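## Teleop demos for grocery pick in sim — hand keeps closing in the wrong place, what am I doing wrong?

Trying to record demos for a pick task in sim. Humanoid with two arms, VR controllers, multi-finger hands. Table with tins, a drink can, little pudding-type boxes. Task is "pick up the short round tin". Sounds easy. It isnt.

Target was 4,000 demos by the end of June. So far I have 909 and binned 264 of those on replay. Policy trained on what's left goes to the right tin, then fumbles the fingers. Pushes at the rim, doesn't wrap. 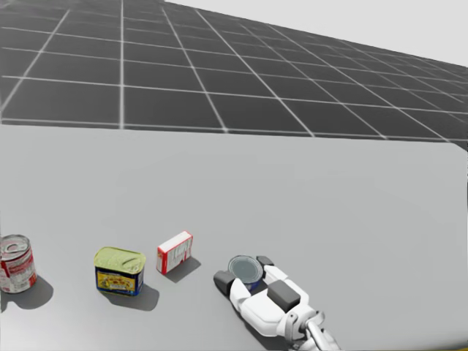 Using the Gasora plugin for the controllers, default mapping, trigger = all fingers together. Grip button does nothing as far as I can tell. Recording at the default rate, both arms logged even when I only use the right.

Questions:

- is it my demos or the mapping?
- should I slow down near the object? I'm pretty quick now after a week of this
- does it matter where the idle arm is?

Tried the Mahmoudi preset too, felt laggy, went back. No real hardware so can't just guide the arm by hand.

---

**Answer 1** (accepted)

Bit of both, but mostly the mapping I reckon. One trigger for every finger means you close before the thumb side is in place. Split it — trigger for the fingers, thumbstick for the thumb. In Gasora it's under Hand > Advanced, untick "linked close". Restart after or it ignores you.

Then slow down, yes. Go fast over the bare table if you like, but ease off for the last bit. Get one fingertip on the side of the tin first, then bring the rest round.

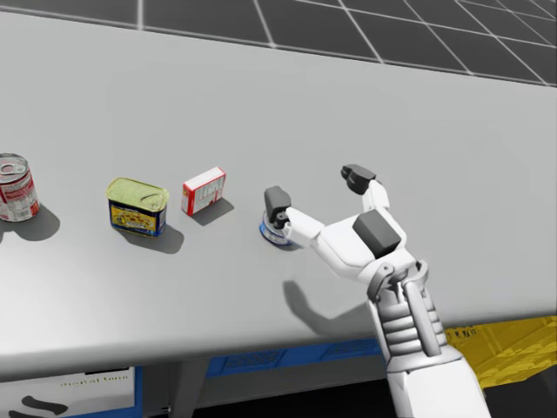 *Fingertip against the tuna can, hand still open.*

If your demos go from open to shut in a handful of steps, there's barely any data for the bit you care about. Check the length of the closing phase on a few replays. Mine were awful, redid the lot one Tuesday and it was worth it.

Also look at the 264 you threw out. If they all fail the same way thats your mapping talking. Don't train on them, but dont delete them either.

---

**Answer 2**

Agree with above, adding the arm thing as it got skipped.

Idle arm does matter if both are in the logged state. If you park the left somewhere different every time, the policy may latch on to it. Pick one start pose for both and go back to it before every take. I start with both hands open, either side of the items, and only then press record.
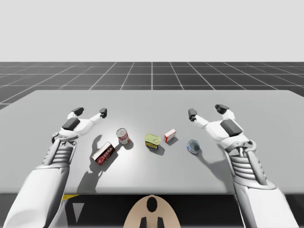

*Both hands open at the table, five items between them.*

And shuffle the items between takes! Not just left to right, turn the boxes, tip a tin over now and then. Same row every time and it'll learn the spot on the table instead of the tin. We have 3,676 demos in our set on Saltidora and the first lot were useless for exactly this.

Our routine:

1. reset, random layout
2. both arms to start pose
3. record, one pick only
4. replay straight away, keep or bin

Dull but it works.

---

**Answer 3**

just use Pureseo and script it, teleop is a waste of time for one tin

> **Comment from asker:** scripting isn't an option, the whole point is human demos. Split the thumb like answer 1 said and it's loads better already. Will sort the start pose next — mine's all over the place.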